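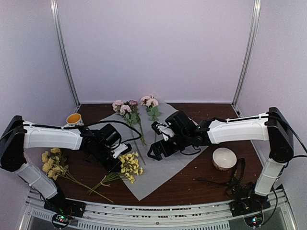 Sollix has added flower wrapping to the set of two-arm tasks it teaches by remote control, the company said in March. An operator holds a pair of hand controllers and moves both arms at once, and the joint positions are recorded together with video from a fixed camera. The task uses one sheet of paper and two kinds of flowers, pink and yellow, laid out on a dark tabletop between the arms. Each recorded run, called an episode, covers gathering the stems and folding the paper over them. The starting positions of the flowers are changed between episodes so that the trained controller does not learn a single layout.

The team has kept 392 episodes so far. Another 167 were rejected, most of them for paper that slid or creased before the first fold. Rejected episodes are stored separately and are not used in training.

Torunn Viklund, who runs data recording at Sollix, said paper was picked for its behavior under load. "A rigid part stays where you put it. A sheet moves when the other arm lets go, and the operator has to correct for that with no sense of touch," she said. The controllers give no force feedback. Operators judge grip from the camera view and from a motor current readout on a second monitor.

New operators complete 50 practice episodes before their recordings count. Viklund said the usual early fault is closing both grippers at the same moment, which pulls the sheet tight and lifts the stems off it. Operators are now told to hold with one arm and fold with the other, and to pause briefly before switching.
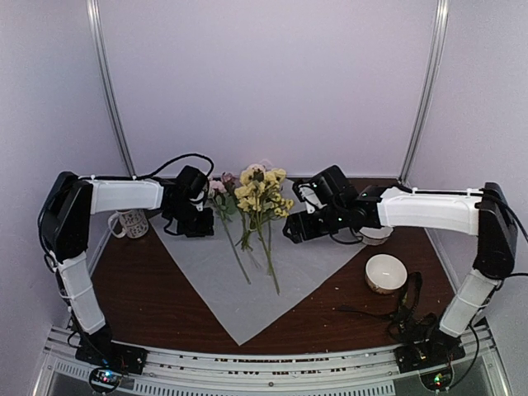
Recording is handled by Karaki, an in-house program that stamps arm and camera data with a shared clock. An earlier version let the two streams drift apart during long episodes, and the affected files had to be realigned by hand. The current version stops the recording if the clocks disagree.

Training runs are done by Ronidton, a contractor, under Embla Björklund. Her group will first train on 100 episodes, then on the full set, and compare the two controllers on layouts that were held back. A fold counts as complete if the paper stays closed after both grippers open.

"We expect gathering to work before folding does," Björklund said. Results are planned for release with the next version of Cirkon, the Sollix task library. The raw episodes will be offered to existing library users on request.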